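## 4. Laying out the blocks and teaching the first point

I wrote this part after Maëlys and I lost a whole club evening to a board that kept creeping, so please do the steps in order!

1. Set the wooden board on the blue table with its feet down, then push on each corner. If it rocks, shift it over a bit and try again.
2. Put the blocks out wherever you like, but leave finger room between them (the star points catch on everything).
3. Switch the controller to teach mode and drop the speed to 12 percent. I know it's slow – leave it there.
4. Jog the arm over the board, then bring the rod down in small taps. Stop while there's still a gap under the tip.
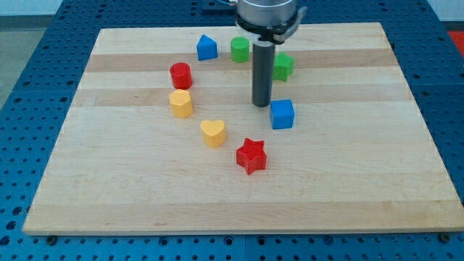 5. Save the point as P4 and write it in the club notebook with your initials. Lacey's old points stop at P3, so you won't be overwriting anything of hers.
6. Raise the arm straight up before you go sideways. Always up first!

**Caution:** Keep your hands off the board whenever the arm is enabled, even if it's just sitting there. If a block needs moving, hit pause and wait for the amber light.

**Note:** If the Prernetell software throws error 753, it has lost the home position. Home the arm again and redo steps 3 to 5. I've tried skipping the homing part and all I got was error 753 again.

Saved points go in the March folder on the club laptop, next to Gaspard's.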